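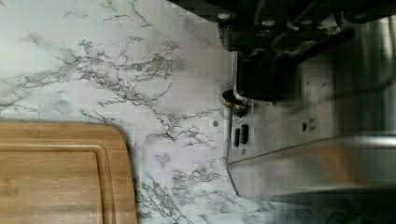

Ekura Banding Wheel
Item 2041
$70, ships from our Fosavthorpe workshop

If you have ever tried to trim a wobbly foot ring on a plastic lazy Susan, you already know most of what there is to say in favor of a proper banding wheel. The Ekura is the one we make ourselves at Jukstead Clay Tools, and it has been on our own benches for longer than it has been in the shop. We use it for coil building, for brushing on slip and underglaze, for carving, for turning a portrait head around to see what on earth has happened to the second ear, and (I admit it) for passing the cookies at glaze day.

It is a heavy thing. The whole wheel weighs 18 pounds, nearly all of it in the cast iron base and head, and that weight is what keeps it turning. Give it one easy push with your fingertips and it will carry on long enough for you to load a brush, take a breath and lay down a line that meets itself on the other side. A light wheel stops halfway around and you end up chasing it, and your line ends up looking like mine used to.

The head is cast with shallow rings on the top face so you can center a pot by eye before you start. The rings are fine enough that they won't print on the bottom of a leather-hard piece, though very soft clay is happier on a bat or a scrap of canvas. The bearing sits inside a covered cup in the base, well away from drips and trimmings. 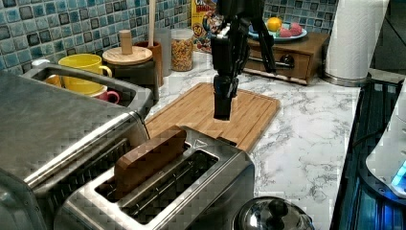

Who it suits

Hand builders, first of all. If you pinch or coil and you like to work standing up, the Ekura lets you keep your hands in one place and bring the pot around to them, and your shoulders will thank you for it by the end of the afternoon. Decorators love it too. Lempi Lahtinen, who teaches our majolica evenings, keeps two side by side - one for banding and one for whatever is waiting its turn - and she has been after me for years to make a taller version. So, Lempi, please scroll down.

It is not a throwing wheel and it won't pretend to be one. You can nudge a little pinch bowl into shape on it, but there is no motor and no splash pan.

What comes in the box

One Ekura wheel, base and head packed separately
One small tin of bearing grease
A felt disk to go under the base, so you don't scratch the table
A printed care card

Setting it up

Lift the base out first and put it where you mean to use it, with the felt underneath. Wipe the spindle clean, put a dab of grease about the size of a lentil on the tip, and lower the head straight down. It will settle slowly as the air comes out of the cup. Don't push it. Spin it a few times and wipe off any grease that creeps up. To move the wheel, take the head off and carry the two parts one at a time.
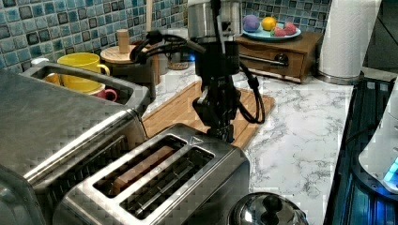 Two-slot toaster and cutting board on the kitchen counter.

Looking after it

Bare iron and wet clay are not great friends, so sponge the head off when you finish and dry it with a rag. If you see a little orange bloom, rub it away with fine steel wool and a drop of mineral oil. Fresh grease every May is plenty for a home studio. A busy classroom might want to do it more often, and you will hear when it's due - the wheel starts to mutter.

The finish on the base is a plain black enamel. It chips if you drop a rib on it from high enough, and we sell touch-up paint in small jars, or you can do as I do and leave the chips alone.
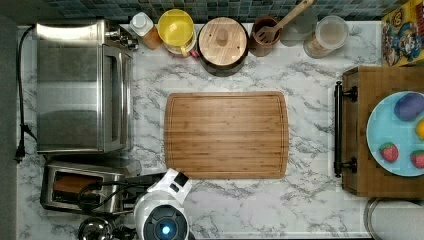
The tall version

We have now made some 1000 of these wheels, and the request we hear most is for extra height. The Ko riser is a cast collar that fits between base and head and lifts your work closer to eye level. It fits every Ekura, including the early ones with the green label. Orders for the Ko riser open on 9th April, and you can ask to be put on the list by leaving a note at checkout.

Shipping and returns

Because of the weight, we ship by ground only. If your wheel arrives with a hum, a wobble or a crack, write to us and keep the box. We will swap it and pay the freight both ways. If you simply don't get along with it, send it back clean and dry and we will refund the price of the wheel, less the return postage.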